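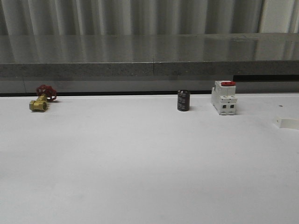 Wovon、使用済み電設部品の回収サービス「Wastier」を4月に開始

工務店・ビル管理会社向け、箱ひとつから引き取り

株式会社Wovon(代表:リシャルト・シリヴィンスキ/Ryszard Śliwiński)は、改修工事や設備更新で出る小型の電気・配管部品を回収し、仕分けして再販または素材業者へ引き渡す新サービス「Wastier(ウェイスティア)」を4月より開始します。申込受付はすでに開始。

■背景
現場で外した遮断器、コンデンサ、真鍮バルブ。まだ使えるもの、金属として値がつくもの、処分するしかないもの。これが同じ袋に入って倉庫の隅に積まれている、という相談が昨年から続いていました。量が少ないので回収業者に断られる、仕分けの人手がない、型番が読めない。当社が取引先に聞き取りをしたところ、いちばん多かった声は「捨て方がわからない」でした。

■サービス内容
・専用箱を送付、詰めて返送するだけ。混載可
・箱は小と大の2種類。小は1箱790円(送料別)
・到着後、品目ごとに仕分けし、明細をメールで送付
・再販できた部品は売却額の一部を返金
・コンデンサは必ず放電済みのものをお送りください
・油の付着したもの、電池、蛍光灯は対象外でです

明細には品目、重量、引き渡し先の区分を記載。産廃関連の社内書類に添付したいという要望をうけ、PDFとCSVの両方で出せるようにしました。

■試験運用
先行してSkemeck地区の工務店4社にご協力いただき、試験運用を実施。回収した部品は1,000点。真鍮類は素材業者Rutkowska社へ、遮断器は外観と動作を確認のうえ再販の可否を判断しました。期間中に出た要望のうち、箱の持ち手の追加、集荷時間の指定(午前8時から)は本サービスに反映済み。品目別の単価表は準備中、公開時期は改めてお知らせします。

参加した工務店のツェリナ・ザヴァツカ氏(Celina Zawadzka)のコメント:
「倉庫の棚が一段空きました。明細が来るので、次の見積もりに処分費をきちんと入れられます。正直、分けずに送っていいのが一番助かる。」
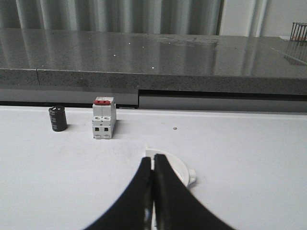 白い台の上のコンデンサと遮断器

■担当者より
エルジビェタ・ザレフスカ(Elżbieta Zalewska)、事業部長:
「小さい部品ほど後回しにされます。一個では値段がつかなくても、まとまれば引き取り手はいる。まずは箱ひとつ、気軽に試してほしいと思っています。」

■今後の予定
対象品目にリレーと端子台を追加予定。時期は未定。学校・公共施設向けの年間契約プランも検討中で、詳細が決まりしだい当社サイトに掲載します。個人のお客様からの受付は当面行いません、ご了承ください。

■お申し込み方法
当社サイトの専用フォームより。会社名、箱の種類と数、集荷希望の時間帯をご記入ください。初回のみ事業者確認の書類をお願いしています。詰め方の手引きは箱に同梱。

■会社概要
社名:株式会社Wovon
事業内容:中古電設資材の売買、部品回収、在庫整理の受託
代表者:リシャルト・シリヴィンスキ

■本件に関するお問い合わせ
広報担当:レル・フサル(Relu Husar)
取材、部品の貸し出し希望もこちらまで。折り返しに少しお時間をいただく場合があります。

※記載の料金はは税込です。
※内容は予告なく変更することがあります。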